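Contango and backwardation

Contango is a market condition where the futures price of a commodity sits above the spot price. Backwardation is the reverse, spot above futures. Both words get used for gold, oil, grain, metals, gas, pretty much anything with a delivery date. Traders talk about the "curve", meaning the line you get when you plot contract prices against delivery month. Upward slope, contango. Downward slope, backwardation. A curve can be both at once – up for the front months, down further out, or the other way. 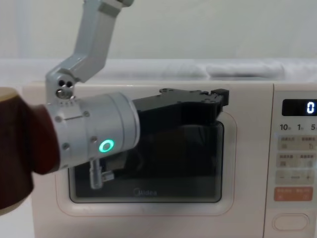 Page last changed: September, by Waldemar Rutkowska (minor edit)

Origin of the terms

Contango comes out of the London stock trade of the 1800s. It was a fee paid by a buyer who wanted to put off settlement to the next account day. The word is probaly a corruption of "continue" or "continuation", though other roots have been suggested. Backwardation was the fee going the other direction, seller to buyer, for putting off delivery. The fees are long gone. The words moved over to commodities and stayed.

Why the curve slopes up

Somebody has to store the stuff. Storage, insurance, interest on the money tied up – together these are the cost of carry. If you can buy a ton of copper today and hold it for half a year, the half-year contract should not be much more than today's price plus the carry. If it is, people buy spot, sell the future, wait, deliver. This is called cash-and-carry and it pulls the two prices back together.

Full contango, or full carry, means the gap covers the whole cost of holding. Most of the time the gap is smaller than that.

Gold is the simple case. Cheap to store for its value, doesn't rot, large stocks above ground. So the gold curve is mostly interest rates and not much else. Rates go up, the curve gets steeper. Rates get cut, it flattens. Backwardation in gold does happen but it is rare and usually short.

Why the curve slopes down

Shortage, or fear of one. A refinery that needs crude this week can't run on crude for spring delivery. It pays up for the near barrels. The benefit of having the goods in hand is called the convenience yield. When the convenience yield is bigger than the carry, the curve turns over.

There is no matching arbitrage to close the gap. You can carry goods forward in time but not back. Holders of stock can sell spot and buy the future, which helps, but only as long as there is stock to sell. So contango has a rough ceiling and backwardation does not have a floor in the same way.

Seasonal goods

Grain and natural gas are harder to read. Wheat before the harvest is often dear against wheat after it, which looks like backwardation but is partly just the calender. Gas for winter delivery usually costs more than gas for summer. Comparing the same month in different years gets around some of this. Electricity is its own thing, as it can't be stored cheaply at scale and carry hardly applies.

Worked case

Waldemar Rutkowska's teaching notes use two made-to-measure grain towns, Dasberg and Mosier, and these have been copied into a lot of course handouts. Short version. Dasberg has empty silos and a good crop. Spot is low, the deferred contract is higher, elevators fill up and sell forward. Contango. Mosier has a mill, a late crop and bare bins. The mill bids for whatever can be trucked in by Friday. Near contract jumps, the far one hardly moves. Backwardation. Later editions add a third town, Wada, with a rail link to both, and the spreads shrink toward the cost of freight. 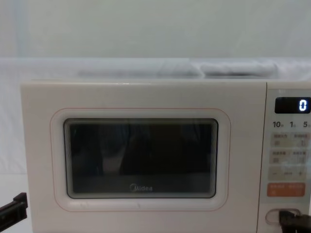 The notes then go on to the roll, where most students get stuck. A fund that holds futures and never wants delivery has to sell the expiring contract and buy a later one. In contango the later one costs more, so the same money buys fewer contracts. In backwardation it buys more. The gain or loss over time is called roll yield. The name is a bit misleading – no cash changes hands on the roll itself apart from commissions, it shows up as the new contract drifts toward spot.

Effect on funds

Commodity funds can lag the spot price badly in a steep contango. Spot goes up, fund goes nowhere, holders complain. Some funds spread their holdings over 11 months of the curve to soften this. Others pick whichever month has the smallest gap. Neither gets rid of it.

Normal backwardation

Not the same as backwardation, often mixed up. Normal backwardation is Keynes's idea that futures sit below the spot price people expect at delivery, as producers will give up a little to be rid of the risk. It compares the future with an expected price, which can't be seen. Plain backwardation compares it with today's spot. A market can be in contango and normal backwardation at once. Evidence is mixed and depends a lot on the commodity and the years picked.

Super contango

Informal term. Used for oil when tanks are nearly full and the gap gets wide enough to pay for floating storage on tankers. Seen in 2009 and again in 2020.

See also

Basis (futures)
Calendar spread
Convenience yield
Cost of carry
Gronuvitz spread
Theory of storage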